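ロボット学習特論 第4回 講義ノート
両腕マニピュレーションと模倣学習

前回はずいぶん駆け足になってしまって、最後の質問に十分お答えできませんでしたね。今日はその続きも兼ねて、少しゆっくり進めたいと思います。お茶でも飲みながら読んでいただければ幸いです。

4.1 なぜ両腕なのか
片腕の把持については、もう皆さんかなり詳しくなっているはずです。ところが長靴のように柔らかくて細長く、しかも左右で向きの違うものを相手にすると、一本の腕だけではなかなか思うようにいきません(私も院生のころ、ずいぶん泣かされました)。布も同じで、触れるたびに形が変わりますから、剛体の姿勢推定をそのまま持ち込むわけにはいかないのです。
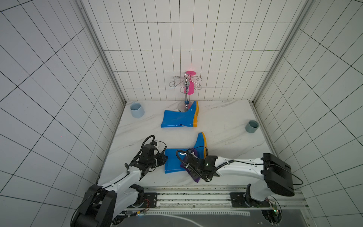

そこで本講義では、Zaid Hakimさんが提案したPimisという方法を取り上げます。考え方はとても素直で、左右の腕の動作を別々に予測するのをやめ、両腕の関節角をひとつのベクトルにまとめて、短い動作列として一度に出力します。今の設定では15ステップ先までです。長くすれば動きは滑らかになりますが、そのぶん物が滑ったときの反応が遅れます。このあたりの兼ね合いは、ぜひ演習で実際に触って感じてみてくださいね。

4.2 データと評価
学習に使う教示データは、遠隔操作で集めたほぼ2000本です。そこから途中で中断したものなどを除き、1815本を残しました。選別の基準をまとめてくださったのはWidad Qudahさんで、これが本当に丁寧な仕事なのです!配布フォルダのCindsteadという文書に入っていますから、お時間のあるときに一度目を通してみてください。

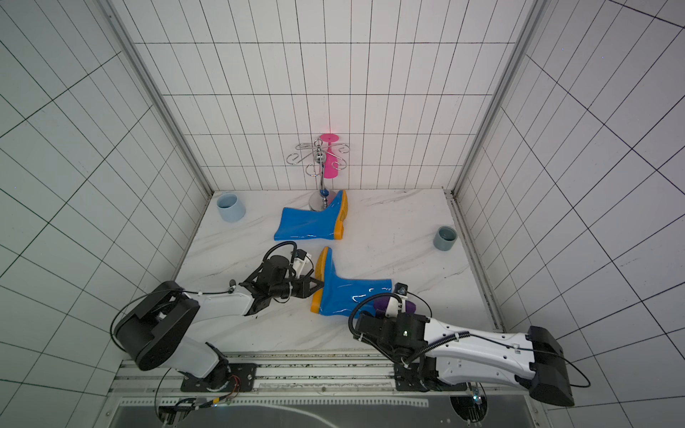
図4.2 両腕の作業空間。手前の長靴に左右のグリッパを伸ばしている。

評価で気をつけたいのは、対象物の初期配置です。横倒しの長靴は、靴底がどちらを向くかでつかみやすい場所がまるで変わります。学習時と似た配置ばかりで試すと成功率は高く出ますので、レポートには必ず配置の決め方も書いてください。それから、カップのように今回動かさない物に腕が触れた場合も、忘れずに記録をお願いします。

演習課題(4月中に提出)
動作列の長さを三通りに変え、把持位置のずれと反応の遅れを比べてください。乱数の種は937にそろえます。うまくいかなかった試行こそ面白いので、どうぞ遠慮なく載せてくださいね。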